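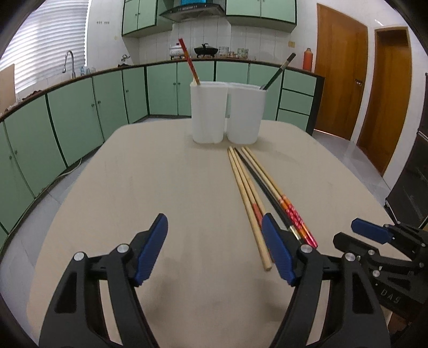
Chopstick storage, kitchen bench notes

14 July 2019, Drerbridge kitchen

Carrying on from the drawer trial. Question is still whether chopsticks do better standing in pots on the table than lying in a drawer, and whether anyone using the kitchen would keep to a two-pot system for longer than it takes to explain it. I went in thinking no to the second part. I still think no, but I've now got something written down to be grumpy about.

Set-up

Used the beige table, pots at the far side, the loose chopsticks laid out on the near side all pointing the same way. One red chopstick already standing in the left pot and one dark green one in the right, as markers. The idea (from the Claltavero leaflet, which Hala Tahiri keeps quoting at me) is that a coloured one in each pot tells people what goes where, so there's no need for labels. I don't see how. A red chopstick in a white pot tells me there's a red chopstick in it. What I'm supposed to conclude from that about a black one I have no idea.

Loose set was two plain wooden, one of those with a red band on it, one black, and two wooden with red and orange patterned ends. I picked a mixed handful on purpose. The leaflet shows matching sets and nobody I know owns matching sets for more than a year.

What "sorted" means

This needed settling before anything else and we didn't settle it. Three readings so far:

Hala's: by pair. Patterned ones together in one pot, plain ones in the other, odd ones wherever there's room.

Kamel leaflet (older one, the single sheet): by use. Cooking chopsticks in one pot, eating chopsticks in the other. Sensible, except it presumes you can tell which is which by looking, and with a mixed lot you often can't. I have stirred noodles with whatever came to hand and I'm sure everyone else has too.

Claltavero: by colour, going by the marker. Red family left, green family right. With our handful the patterned ones go left and so I suppose does the one with the band. Nothing at all goes right. The black goes wherever you like.

So the colour rule gives one crowded pot and one with a single green chopstick in it. Wrote that on the leaflet in biro.

First go, by pair

Patterned ends to the left pot, plain ones to the right, black to the right because I had to put it somewhere. Easy enough. Objection: it only works if "two plain wooden" counts as a pair, and one has a red band and the other hasn't. Hala says a pair is two you'd eat with. I say a pair is two that were sold together. We didn't get further than that. If the method depends on the person sorting having views about this then it isn't much of a method.

Put them back on the table afterwards and pointed them the same way again. Worth noting for whoever repeats it: if they start out lying all over the place most of the time goes on straightening them, and you end up testing the mess.

Second go, by colour

Did as instructed. See above. Felt silly.

Third go, no rule

Just put them in whichever pot was nearest the hand. This was quickest by a distance and I'd bet it's what happens in every kitchen from the second evening on. Bromstead's write-up of their own trial says users "adopted the two-pot layout readily". I'd like to know who checked, and on which day. If you walk in on the first evening it will look adopted. In their tables they have 43 households and no follow-up visit that I can find, so I don't put much weight on it.

Which end up

Argued this one before and have changed my mind slightly. I used to say tips up, so the eating ends stay out of whatever collects in the bottom of the pot. Against that, people grab by whatever sticks out, so tips up means everyone's fingers on the tips. With the patterned ones it's at least obvious which end is the handle. With a plain one in a hurry it isn't, and I put one in the wrong way round myself while I was thinking about exactly this.

Provisional: handles up, and wash the pots. The second half of that will be ignored.

Drying

Separate little test at the sink with spare chopsticks from the drawer, so as not to muddle the main handful. Washed, shook, stood half of them in a jug and laid the rest flat on a folded tea towel. Felt both lots at intervals.

Flat on the towel: dry to the touch first. Slightly damp along the underside for a while, then fine.

Standing in the jug: shafts dry soon enough, bottom ends still damp when I gave up waiting. Small puddle in the jug. Not much, but it was there, and it's the puddle that does the harm in the long run.

The Claltavero leaflet says upright storage "promotes airflow". It may do, up the top. The bottom end is standing in water and no amount of airflow up the top changes that. If the pot has holes in the base and sits on something that can take a drip, fair enough. On a table you've just moved the puddle on to the table.

I don't trust my touch test much either, to be fair to the leaflet. Fingers were wet from washing for the first couple of checks. Should weigh them next time. The small scales are at the other bench and the kitchen ones are no use for something this light; they can tell me a full pan of water is 1,050 grams and then can't see a chopstick at all.

The 615 claim

Kamel say their finish is good for 615 washes. That's an oddly exact number and I can't find what they mean by a wash. By hand, warm water, soft cloth? Or the dishwasher, where half of them fall through the basket and spend the cycle at the bottom? Our own drawer set has had 141 logged hand washes since December and the ends have gone fuzzy on several. Different finish, so it doesn't settle anything, but I'd be surprised to see any wooden chopstick get to their number looking like the photo on the box.

Hala's reply to this was that fuzzy isn't failed. Agreed, fuzzy isn't failed. But then somebody has to say what failed is before the test is over, and it had better be written here and not decided when we see the results. Suggest: failed = you can feel a splinter with the lip, or the finish comes off on a white cloth. Hala to say yes or no.

Where the pots should live

Table is wrong in my opinion. They look all right there, and for laying out a meal they're handy, but the washing happens at the sink and the cooking happens at the stove, and the table is a walk from both. Anything that has to be carried somewhere after drying gets left next to the sink. I've seen it with the mugs.

Counter by the stove is the obvious alternative. There's already a canister and a patterned jar on the one side of the wok and the white pot on the other, so something would have to shift. And then you have grease. Chopsticks standing next to a wok, open end of the pot upwards, will be sticky inside a fortnight whatever the hood is doing. I'd want a lid, and with a lid you've reinvented the drawer.

Drawers: there's the stack of three on the right of the lower cupboards. Top one would be the one to use. Chopsticks roll to the back in a drawer, that's the known complaint, and a strip of anything across the width stops it. We had a bit of dowel doing that job in the earlier trial and it was fine until it got borrowed.

Stability

Knocked a spare pot with my elbow, first by accident and then deliberately a few times. Stays up with the load spread round. Goes over sooner when everything leans the same way, and a lone chopstick leaning out over the rim is just the right height to catch a sleeve. Not a proper test. Elbow not calibrated.

Where I've got to

The pots are tidy for as long as somebody is being tidy. I can't see that two pots do anything one wouldn't, with a mixed lot like ours, and the colour marker idea I'd drop. The drying result goes against standing them up while wet, though I wouldn't swear to it until it's been weighed.

Hala disagrees about the markers and wants to try with complete sets before we drop it. All right, but then the mixed handful gets run as well, same day, same table.

To do

Weigh before and after, flat against standing, small scales.
Get a pot with holes in the base and one without, otherwise the same.
Write to Kamel and ask what a wash is.
Ask Bromstead for the visit dates, if there were any.
Agree "failed" in writing.
Find the dowel.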